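Kids' Corner > Machines and Us > Big Questions > Can a Robot Do the Job Yet?

You have probably seen a video of a robot folding a shirt or fixing a computer. It looks easy. Before you believe it, ask two questions. How long did it take? And how many tries got left out of the video?

Take a repair shop job: putting parts into a computer. A person can feel when a memory stick is lined up. Push too soon and it jams. Push too hard and something snaps.
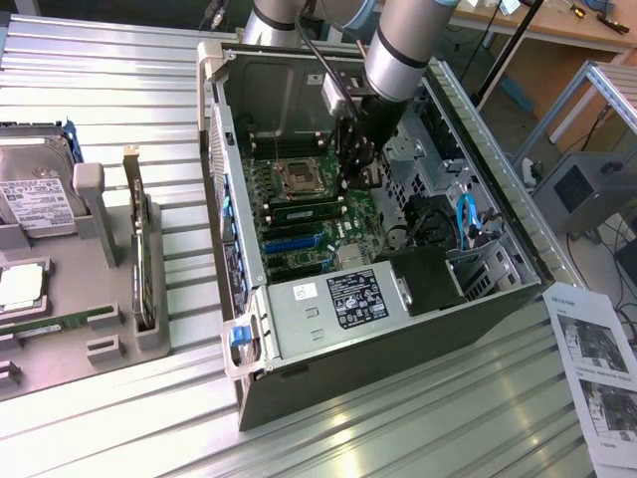

A robot gripper over an open computer. The processor socket is still empty.

Look at the tray on the left. Every part has its own spot, so the robot doesn't have to hunt for anything. Your kitchen drawer isn't like that, and neither is your bedroom floor.

Renji Kaneko fixes computers at a shop called Stalta. He once kept score while a robot tried to plug in memory sticks. It made 94 tries and got 63 right. "If I did that, I'd be out of a job," he says.

So can robots do chores yet? A few, if someone sets everything up first. When an ad says a robot will clean your whole house, be suspicious. Ask to see it find a sock under the bed.

Try it yourself: put on thick mittens and stack 10 coins. Now do it with one eye closed.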